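ok so I've been putting off writing this because I didn't want it to sound preachy, but a few of you asked why I've been quiet on here since October. going to do it as a thread. get a snack

short version: I couldn't pray. I still believed (I think), I just couldn't do it. I'd sit down, say Dear Lord, and then my mind would wander off to the grocery list and stay there

this went on for months! and I was leading a small group the whole time. every week I'd close us out with a nice smooth prayer and drive home feeling like a total fraud. my voice even goes up a little when I pray out loud, my sister does an impression of it

I tried all the things. I bought a prayer journal with the ribbon and the prompts, wrote in it for 2 days. tried getting up at five. tried one of those reading plans with the streaks and got so mad at the little flame icon that I deleted the whole app

then in the spring I went on the weekend retreat out at Lurkiritz, mostly because my roommate had already paid for my spot and I felt bad. 35 of us in bunk beds. there was no phone signal past the mailbox and the coffee was so, so weak

first evening they handed out a sheet with one psalm on it. Psalm 13. How long, O Lord? Wilt thou forget me for ever? and the only instruction was to read it slowly and then go back to the top. no discussion questions, no sharing in pairs (thank you)

I've probably heard that psalm 200 times. I always hurried through to the end where he's singing again. this time I got stuck on the first line and stayed there maybe half an hour, and I cried in front of people I'd met at dinner

what got me is that he's complaining TO somebody. he's fed up and he feels forgotten and he's still talking. I had it in my head that I had to get my heart sorted out first and then show up 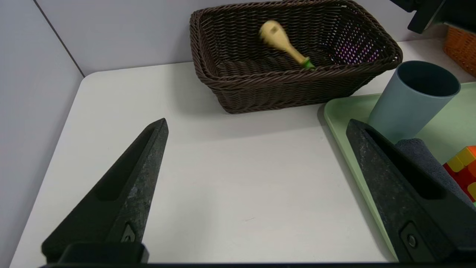 Chanida Saengthong wrote back to an earlier post of mine that she went through nearly the same thing after her dad died, and that for a whole year the only prayer she had was the word help, said in the car, usually at a red light. She said she used to be ashamed of it and now she thinks it might have been the most truthful year of her life.

Chanida I've read that to three different people now, hope that's ok

so what I do these days is tiny. I read one psalm in the morning, out loud, in my regular voice. if I've got something to say after that I say it. if I don't, I sit there till the kettle goes and then I get on with my day

some mornings it's still the grocery list. I've started just praying the grocery list. Lord, we are out of eggs again. thank you for eggs

I did tell my small group, by the way. I was so nervous I wrote it on an index card. there was this long silence and then Oranuch Boonchu goes, oh thank goodness, me too, and then we were there until way past ten and somebody had to go move their car

we've switched things up since. no more fancy closing prayer from me. we read a psalm around the circle, one verse each, and leave a minute of quiet at the end. the first few times that minute felt like a YEAR. it's my favorite part now

a couple of you messaged asking what to read. start with 13, then 42, then 88 if you're in a really low spot. 88 doesn't cheer up at the end at all and I love that it's in there. any translation you've got in the house is fine

and if you're the one up front leading while you feel nothing, please tell one person this week. doesn't have to be the whole church. text a friend. text me!

next group night is 23rd June, same living room, bring a chair if you have a folding one. we're on Psalm 27 and I'm making the lemon bars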